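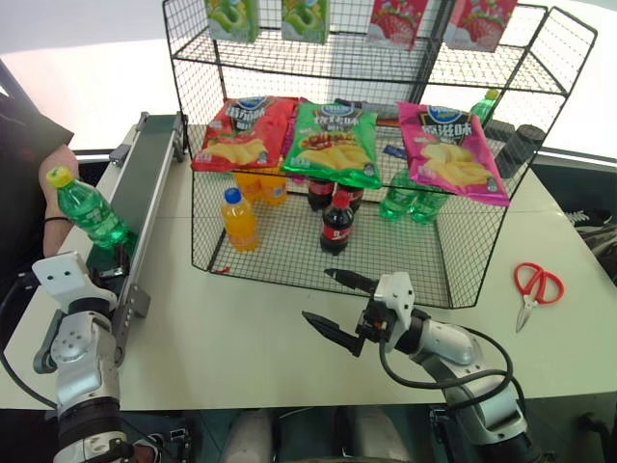
Two-tier black wire mesh rack with juice boxes on the upper tier and bags of chips on the lower.

Home Products Countertop Display Wire Mesh Racks Care and Parts Ordering Contact

Stostuvham Countertop Display Racks: Gruvodetti Series

The Gruvodetti series is a range of open wire mesh racks for the retail counter, the office pantry and the school or hospital canteen. The racks are intended for light packaged goods that are sold or handed out by the piece, including boxed drinks, snack bags, wrapped bars, sachets and small cartons. They are supplied to trade customers and to institutions, and may be ordered singly or by the case.

Construction

Each rack is made of welded steel wire with a black powder-coated finish. The shelves and side panels are mesh. The top wire of each shelf is of a heavier gauge than the mesh below it and serves as a retaining edge. The side panels lock into the shelves by means of hooked ends, and no tools are needed for assembly. Four rubber feet are supplied and should be fitted before the rack is loaded.

Racks are available with two or three tiers. The two-tier model is suited to counters where staff must be able to see over the display. The three-tier model is recommended for use against a wall. Both models may be placed side by side with the Clollar joining clip, sold separately, to form a continuous run.

Load and placement

The rated load is 8 pounds per tier, evenly distributed. This figure applies to all models in the series and is not increased by the use of joining clips. The rack should stand on a level surface, at least five inches from the front edge of the counter. It should not be placed on a refrigerated cabinet, on a heated surface or where it will obstruct a card reader or a notice required by law.

Heavier items belong on the lower tier. Where drinks are displayed on the upper tier, they should be limited to small cartons, and the total weight should be checked against the rated load. Glass bottles and cans are not suitable for display in this series.

Arranging stock

Customers who are new to countertop display may find the following guidance useful. It is drawn from the merchandising notes prepared by Tài Nông for the MacRitchie canteen program, which has used the Gruvodetti racks since the series was introduced.

Products of one kind should be kept together, with all varieties facing the same way. Bags should stand upright with the front panel toward the customer. A bag that is underfilled or soft will slump, and a card divider placed behind it will keep it in position. Stock with the earliest date should be brought to the front each time the rack is filled.

A counter rack should be filled little and often. Overfilled shelves discourage customers from removing an item, and tightly packed bags are easily crushed. In canteens with a single lunch service, the rack should be checked once before opening and again at 2:00 p.m. Flavors that sell slowly may be moved to the upper tier for a trial period before they are withdrawn.

Price labels are best fixed to the top wire of the shelf with the clip-on label holder (part GL-22). Adhesive labels should not be applied directly to the coating, as residue is difficult to remove from the mesh.

Cleaning

The rack should be emptied and wiped weekly with a soft cloth, warm water and a mild detergent, then dried thoroughly. Spilled juice should be removed promptly. Scouring pads, bleach and solvent cleaners will damage the coating and must not be used. The rack is not dishwasher safe. If the coating becomes chipped, the affected panel should be replaced; individual panels may be ordered from the Care and Parts page.

Ordering and delivery

Single racks are sent flat in a cardboard sleeve with feet and assembly sheet. Case orders contain five racks of one model. Institutional customers may order against an account, and those whose annual requirement is over 2000 racks should contact the contracts office for a separate schedule of prices. The current price list remains in force until July.

Racks returned unused and in their original sleeve will be accepted within 22 days of delivery. Joining clips and label holders are not returnable once the packet has been opened. Parts missing from a delivery should be reported to Stostuvham customer service, quoting the number printed on the packing slip.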